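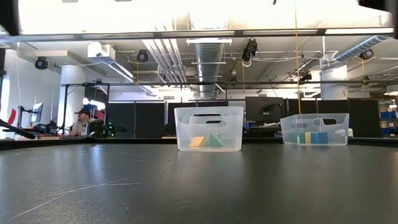 Lease return on three vans, how bad is this going to be?

brinewagon
Saturday, July 9, 2022
OK so I run a small pickle and hot sauce delivery outfit out of Lakmont and we have three Vuverero cargo vans on a lease through Sasdale. They all go back in August. I've never turned in a commercial lease before (my last van I drove until the door fell off, different story) and I'm starting to sweat a little. The inspection sheet they mailed me is full of stuff like "chargeable wear" and "excess interior damage" and the only thing they put a real price on is a missing key, which is $75. Everything else says it'll be "assessed on return."

One van has a crease in the sliding door. One has a windshield chip on the passenger side. All of them have scuffed up cargo floors, because, well, they're cargo vans! Do I fix things first or hand them over as they are and argue later?

tappetcover
Fix the chip now. Chips are cheap while they're chips. The door I'd leave alone until somebody puts a number on it. I've paid for body work before a return and then the inspector dinged me for the paint match, so I ended up paying twice for one door.

mudflap_marcy
Disagree on the door. Get a paintless dent guy to look at it at least. If there's no paint broken he may pop most of it out for less than you'd ever be charged, and there's no paint to match because he isn't painting anything. I've done it on two returns and neither one got written up.

tappetcover
She said crease, Marcy. Creases don't always pop.

mudflap_marcy
And sometimes they do, which is why you have a guy look at it. Looking is usually free.

brinewagon
Ha, OK, I'll send the dent guy a photo and see what he thinks. It's a long shallow crease and I don't think the paint is cracked but I also haven't washed that van in a while.

The other thing I'm chewing on is what to get next. Sasdale wants me to roll straight into three new ones, same model, and the rep is being very friendly about it. Hutsuliak's over on the county road has used ones I could buy outright. I like the idea of owning them. I don't like the idea of being the person who pays when a transmission goes.

oldroutebook
How many miles on yours? That's the whole ballgame. If you're way under your allowance then you've been paying for miles you didn't use and you ought to be asking for a smaller allowance next time, or asking what the buyout is. A low mile van you already know is worth more to you than a stranger's van off a lot.

brinewagon
Two are under. The third is over, because that's the one my brother-in-law takes on the long route. I asked if they could average the three together and the rep said she'd "look into it."

oldroutebook
Get that in an email. Some leases pool the miles and some don't, and it'll be in the contract either way. Look for the word "pooled" or "aggregate."

brinewagon
The contract is 67 pages. I'm going in. Wish me luck.

deadheadmiles
Late fee for returning early/late is the one that got me. We had to give 30 days written notice that we weren't extending, and if you missed it the lease rolled over month to month at a higher rate. Check that before anything else, seriously. August is close.

brinewagon
Oh no. OK. Checking right now.

brinewagon
Found it. Same deal, 30 days, in writing, "by mail or other acceptable means" (what is an acceptable means??). I'm mailing it certified on Monday and emailing it too. Thank you deadhead, I would have sailed right past that.

And I found the mileage bit. They're NOT pooled. Each van stands on its own. So I pay for the overage on the long route van and get nothing for the other two. Grumble.

tappetcover
Swap the vans around, then. Put a low one on the long route until they go back.

brinewagon
Well that's so obvious I'm embarrassed. It won't erase the overage but it'll quit growing. Doing that this week.
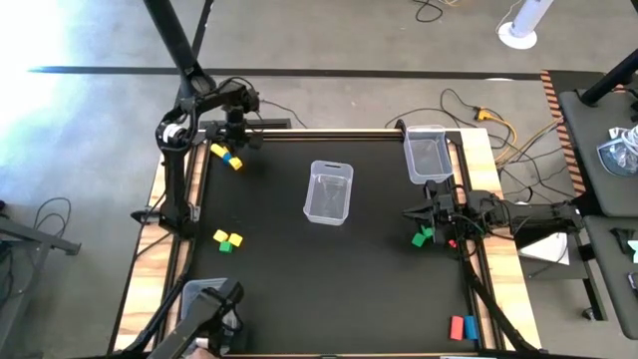
Whatever I end up with next, I'm doing the cargo floor right this time, before the first crate goes in. The bare floors in these got chewed up by hand trucks in no time and I'm sure that's going to show up on the bill. What I'm picturing is pretty close to the table in the photo, a matte black surface with a light wood strip running down each side, so the crates butt up against the wood and the middle takes all the abuse. I'd want the strips to come out without leaving holes in anything if it's a lease. Has anyone put in something like that and gotten it back out again?

mudflap_marcy
Rubber mat, cut to fit, done. The wood looks nice but it gets wet and then it smells, and you're hauling brine for crying out loud.

vanfloor_vince
Wood's fine if you seal it, edges included. People forget the edges. Mine has sealed strips screwed to a plywood base, and the base bolts into the factory tie-down points, so there's not one new hole in the van. It comes out with a socket wrench and a helper. I'd do it again tomorrow.

mudflap_marcy
How much weight did you add though? She's paying for gas too.

vanfloor_vince
Less than my nephew weighs and he rides along for free. I haven't noticed it at the pump. I get that a mat is easier, I just hate how mats creep forward every time you brake.

mudflap_marcy
Mine never creeped. You drive like a maniac, Vince.

brinewagon
The tie-down idea is great. I'll go look at where ours are. Marcy you're right about the brine, we had a whole case of half sours let go in there last summer and I can still smell it when it's hot out. Maybe that's going on the inspection sheet too, "excess dill."

oldroutebook
Back to lease versus buy. Did you ask for the buyout numbers?

brinewagon
I did! She sent them this afternoon, which surprised me. The buyout on the two low mile vans is less than Hutsuliak's is asking for the same year with more miles on them. I called over there and talked to Myroslav Ostapchuk in sales, and he was very decent about it. He said used vans are so scarce right now that he can't come down, and if I've got a buyout under his sticker I'd be crazy not to look hard at it.

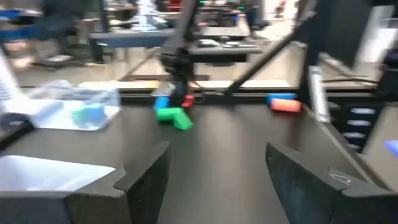

So now I'm leaning toward buying those two and only handing back the long route one. That gets rid of the door crease problem (it'd be my crease) and most of the floor problem. I'd still owe the overage on the third, and I'd need a third van from somewhere, but I could rent one through the fall and see what happens to prices. My brother-in-law thinks I should lease a brand new one for the long route so it's always under warranty, and I hate to admit it but he may have a point.

tappetcover
I'd do just that. Own the ones that stay in town, lease the one that gets hammered.

deadheadmiles
I'd go the other way around. Leases punish miles, so why would you lease the one that racks them up? Own the long route van, run it into the ground.

tappetcover
Because when it dies two hours from home it's somebody else's repair bill.

deadheadmiles
It's somebody else's bill and it's still your pickles on the shoulder of the road. You get the tow and the lost day either way. Buy a bigger mileage allowance up front and price it out, then compare. I bet it's ugly.

oldroutebook
Get a mechanic to look at both before you sign a buyout, by the way. You know them, but you don't know what's under them. And ask if there's a purchase fee on top of the number she gave you. Mine had one.

brinewagon
There IS a purchase fee, I just scrolled back up and it's in the tiny print under her signature. It's still cheaper than the lot. I've got both vans going up on a lift Thursday, and I'm asking her to quote a new one with the bigger allowance so I can see deadhead's ugly number for myself.

Dent guy wrote back too. He says he can get most of it but not all of it, and since I'm probably keeping that van I think I'm going to leave it alone and spend the money on the floor.

vanfloor_vince
Seal the edges!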